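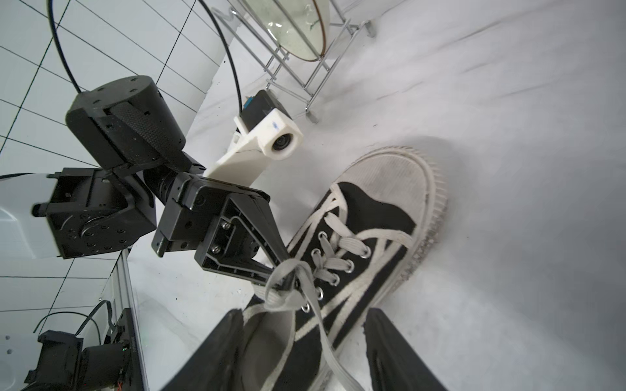

Have you ever looked really closely at a shoelace? I never did until my friend Kevin Muñoz asked me what the little hard bit on the end is called, and I had no idea! So I went off to find out, and now I can't stop looking at shoes. Let's start with the holes. If you just poked holes in cloth, the laces would rub and rub until the cloth ripped. That's why a high-top like the black one with the curvy white stripes has round metal rings for the laces to go through. Those rings are called eyelets (little eyes, get it?). The lace crosses over on its way from one to the next, and every crossing helps pull the two sides of the shoe together.

Now for Kevin's question. The hard tip is an aglet. Say it out loud – AG-let. It keeps the lace from fraying, and it makes the end stiff so you can push it through an eyelet. If you've ever tried to thread a lace with no aglet, you know it's like trying to push cooked spaghetti through a keyhole.

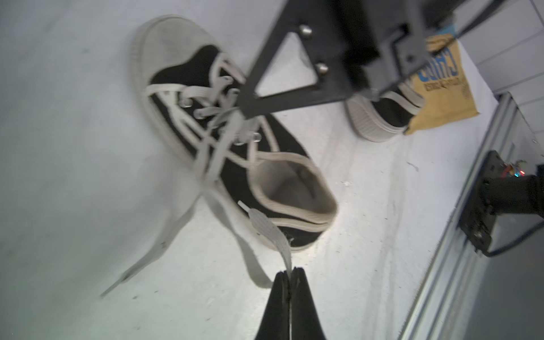 And what about the bow? My Nana Eshun taught me mine at her kitchen table in Flonham, and it took me most of September to get it. Cross the laces, tuck one under, and pull. Make a loop with one end. Wrap the other end around it, push it through the gap, and pull both loops snug. Flat laces are nice to learn on, I think, because they don't roll around in your fingers so much.

If your bow comes out crooked and lies up and down the shoe, try wrapping the other way next time. Mine did that for years!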